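Start Verein Programm Protokolle Kontakt

Zasent – Verein für Soul und Jazz
Protokoll der Vorstandssitzung vom Donnerstag, 2. Juli

Vorsitz und Protokoll: Halima Omoregie
Die Beschlussfähigkeit wurde festgestellt.

TOP 1 Konzertreihe Plandosik
Für das Eröffnungskonzert sind 41 Karten vorbestellt. Das Quartett Etim hat den Vertrag unterzeichnet zurückgesandt. Die Gage von 1.000 Euro wird nach dem Auftritt überwiesen. Der Flügel ist am Vortag zu stimmen.

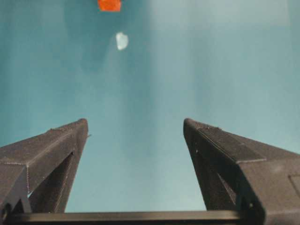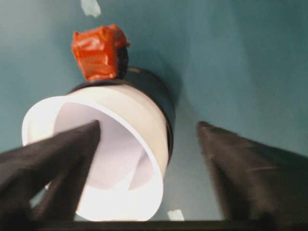
Tischfläche; weißer Becher mit schwarzem Band

TOP 2 Tonträgerarchiv
Der Nachlass Trovurwood umfasst fast 1.000 Schallplatten, überwiegend Soul und Folk der siebziger Jahre. Der Vorstand beschließt einstimmig die Annahme. Die Erfassung beginnt noch im Juli; Dubletten werden den Mitgliedern zum Tausch angeboten.

TOP 3 Verschiedenes
Für den Gesangsworkshop liegen 16 Anmeldungen vor. Eine Warteliste wird eingerichtet. Der Antrag auf Anschaffung eines zweiten Gitarrenverstärkers wird vertagt, bis ein Vergleichsangebot vorliegt.

Ende der Sitzung: 21.10 Uhr
gez. Halima Omoregie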